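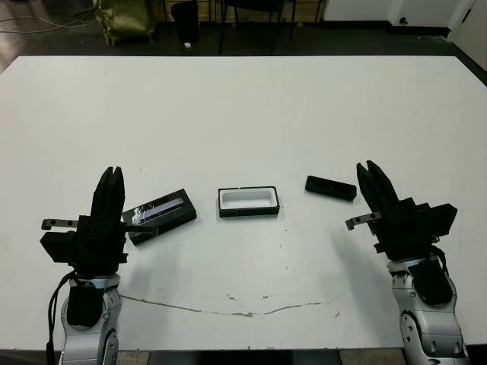

Week 9: Claims about desk color and focus. Ads love to tell you that a plain workspace clears the mind. A large white table set over a dark floor is the look they usually sell. Ask who measured what.

1. Read the Kurian survey. Of 89 office workers, 40 said they "felt sharper." Feeling sharper is not a test score.
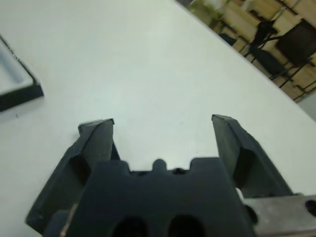

2. Look for a comparison group. Kurian had none, and Chamoun's rerun was too short to help.

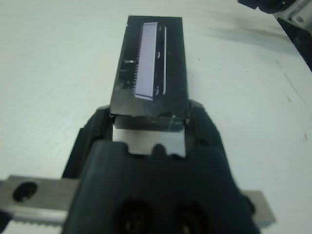 Does a larger survey fix this?
More people asked the same loose question give you a bigger pile of loose answers.

3. Check who paid. Semura sells desks and printed the results in its November catalog. Draw your own conclusions, in writing, one page, to Najwa Sabbagh before section.

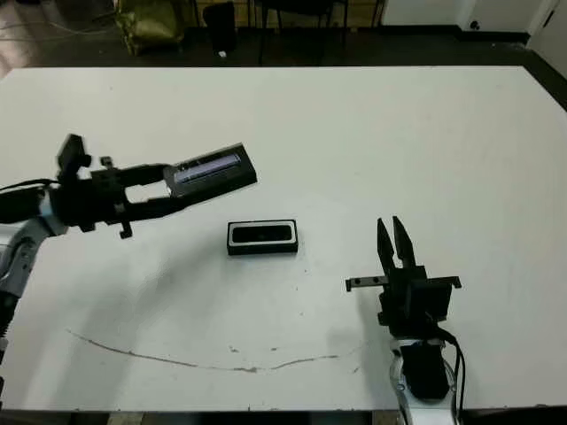 Fig. 4. Small black object near the center of a white tabletop.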